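Speed limits near open cases - what's your rule?

brakell_bench
Our written procedure at the Busholm shed says the arm drops to 100 mm/s once the fingers are inside a chassis. I reckon that's fine over the drive bays but way too quick near an exposed processor or a loop of cabling.
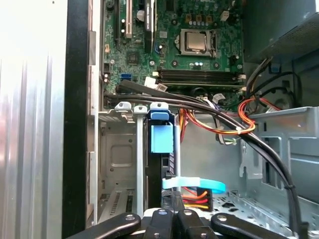 So I've drafted a second zone, same limit halved, starting at the top of the memory slots. Lertchai Sombatkul on our crew thinks I'm being precious. Anyone else splitting zones?

lomell77
I'm with Lertchai, sorry mate. Two zones means two things to get wrong at changeover. Set a force limit and leave the speed alone.

mahawong_kev
Nah, force limits trip after you've already leaned on something. We split ours in June and I wouldn't go back. Write down who's allowed to change the numbers, too.

brakell_bench
Good point about sign-off - ours doesn't say. Adding it tonight.

lomell77
Still reckon it's overkill for scrap towers.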